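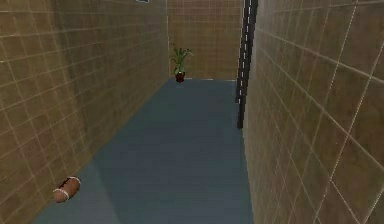
A simulated corridor with tiled walls, a potted plant at the far end and a small banded roll on the floor.

Elmarie Ntuli gets asked the same thing at every family dinner: when will a robot clean the house? Her answer has not changed since March. "Not this year," she says. "Ask me about one room and one job, and I might say yes."

Ntuli runs testing at Kuvo, where software for cleaning and tidying machines is tried in simulated rooms before it goes near a real one. The current job is a dull one. A machine has to go down a corridor, pick up whatever is lying on the floor and leave the plant alone.

"People think the picking up is the hard part," she says. "Deciding is harder. A plant is on the floor. A roll of something is on the floor. You know which one belongs there, and you never had to learn it as a rule."

Her team gives each version of the software 400 runs. Pieter Van Wyk, who reads the logs, says the best one so far failed 40 of them. "In a simulator that costs me an afternoon," he says. "In somebody's hallway it's a broken pot and soil on the floor."

Shops may come first, Ntuli thinks. The floors are wide, the shelves stay put and there is staff close by. Flovley, a store chain, plans to try the software in three branches, at night and only on floors. Restocking is not part of it.

And the home? She gives it five years for floors – longer for laundry, which she does not like to talk about. "I still fold my own," she says. "So does Pieter, I assume."

Interview published 07/10/2023.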